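I learned to cook for one at 43, the summer my roommate moved out and took every decent knife with her. I'd been feeding two people for 18 years, so my hands only knew big amounts. I'd make a pot of beans on Sunday and still be looking at it on Friday!

## Shopping small

My neighbor Tonantzin Cisneros got me out of that. She walks to the Escobedo market with one cloth bag, and when it's full she goes home (even if the peaches are cheap, which hurts me to watch). I tried it and my bill dropped to nine dollars that first trip. I also forgot salt.

## One pan, most nights

My oven has been on twice since spring. Everything else happens on the front burner - eggs, greens, a chop if I'm feeling rich. I cut the vegetables first and eat half of them raw while the oil warms up, so dinner is usually smaller than planned and I'm fine with that.

A stainless steel frying pan and a couple of white bowls will get you a long way.

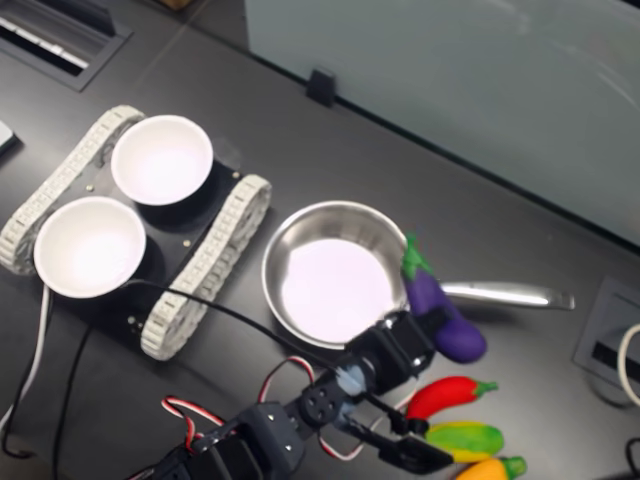
## Leftovers, the good kind

I still cook too much rice, on purpose now. Cold rice with a fried egg is my favorite breakfast, and I'll eat it standing at the window with the radio on.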